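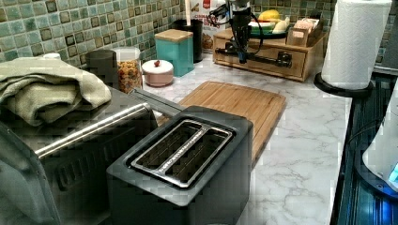
Two-slot toaster, slots empty, with the chopping board behind it.

Cleaning a two-slot toaster and the worktop behind it

Written by Enda Hayes. Last updated July 2023.

You will need: a dry pastry brush, a soft cloth, washing-up liquid, a sheet of newspaper.

1. Switch off at the wall and unplug. Leave the toaster to cool fully before touching the top plate.

2. Clear a working space. Move the chopping board and anything standing close to the toaster. Jars and canisters at the back can stay where they are until step 6.

3. Lay the newspaper flat and stand the toaster on it. Slide out the crumb tray, if fitted, and empty it. Wash the tray in warm water and dry it completely.

4. Brush down the inside of each slot, working from the ends to the middle. Do not use a knife or a metal skewer – the heating wires are easily broken. Turn the toaster over and tap the base with the flat of the hand.

5. Wipe the steel top with a barely damp cloth, following the grain. Use the same cloth on the black casing, then buff with a dry one. Cream cleaners leave a haze on matt finishes.

6. Bring the canisters forward and wipe the tiles and the back of the worktop. Check lids for crumbs before putting anything back.

7. Refit the tray, plug in and run one empty cycle of 2 minutes with a window open. A faint smell is normal the first time.

Keep tea towels clear of the slots while it is running. In daily use, repeat steps 1 to 4 every 14 days. The full clean can wait longer.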